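Minutes — Wundeck shared rooms meeting, May
Upstairs room, start 4 pm

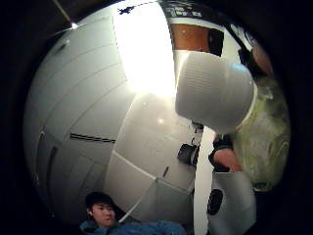

1. Last minutes

Read fast, agreed. One fix — the line on the Kunis order should say "on hold", not "cancelled". Changed in the master copy.

2. White wall panels

Long talk on this one. Panels mostly in good shape, seams gray and thin as they should be. One small dark mark high up on a seam. Could be a scuff, could be dirt in the joint. Wants a ladder to tell.

Agreed: wipe with damp cloth first, nothing stronger. If it stays, ask Kunis what they suggest before anyone tries a scrub pad. The matt patch in the lower corridor came from a scrub pad last year and we are still looking at it.

Question raised whether all panels should be washed while the ladder is out. Yes for the upper row, lower row can wait till the floor is done.

Somebody wants hooks on the panels for aprons. Not agreed. No drilling in the panels. Stick-on hooks were tried in the corridor and took the finish with them. Apron hooks go on the back of the store door instead, one row.

ACTION: ladder booked, upper row washed before next meeting.

3. Vent slot

The narrow black slot low on the panelled wall. Reminder to keep it clear — nothing leaned on the wall in front of it, no crates, no folded tables. Add to the closing sheet. Vacuum with the brush head once a month, same round as the corridor vents.

Asked if a mesh could go over it. Mushi quoted for mesh on the other side of the building, price was fine but the fitting was slow. Left for now.

4. Lights

Glare on the upper panels came up again. Ceiling light bounces off the white and people at the long table end up moving there chairs. Options:
— softer bulb
— shade
— turn the table so backs are to the wall

Table turn costs nothing, try that first. Two weeks, then see. Bulb next if people still complain. Shade last, as it means an electrician.

Also, dust the ceiling corners while the ladder is up. Long overdue.

5. Cups and containers

Order from Pleker came in, 100 white cups short of the full amount. Delivery note says to follow. Invoice shows the full amount so do not pay until the rest is here or they send a corrected one.

Storage: stacks keep falling over because they are too tall. New rule, no stack over 20. Open sleeve at the front, unopened ones behind. Lids seperate, in the tray.

Ribbed ones are liked, easier to grip with gloves on. Smooth ones get used up first and are not reordered.

Long discussion on going back to washable cups for meetings. More than half in favor, but the dish rack is too small as it stands. Bring rack sizes and prices next time.

ACTION: chase Pleker by phone, emails are not getting answered.

6. Gloves

Work gloves left all over the place after the last tidy-up. One box, by the sink, dry gloves only. Wet ones over the rail overnight. Pairs with holes go in the trash, not back in the box "for next time".

Small sizes running out. Add two packs to the next order, any color.

7. Money

Spent since last meeting: cups, floor cleaner, a new mop head, light bulbs for the corridor. Left in the room budget: 3,000. Nobody wants to touch the reserve for shelving yet.

Mushi quote for shelving is good till the end of the month. Agreed to ask for the same again without the corner unit, which we do not have space for anyway.

8. Tidy-up session

Next one starts at 9 am. We need at least 4 people, more if the store gets done too. Jobs:
— upper panels and ceiling corners
— vent slots
— cup shelf, restack as in item 5
— glove box
— labels on the store shelves, old ones peeled off first

Bring your own lunch. Coffee is there. Kitchen stays open but please do not start cooking till the floor is dry.

9. Any other business

Spare key for the store is back. Goes on the board, signed in and out like the others.

Wundeck sign at the street end is faded. Cost of a new one to be found out, no decision today.

Radio in the kitchen — volume down after 6 pm, people upstairs can hear it.

Closed 5:20 pm. Next meeting same room, same time, date to go on the notice board.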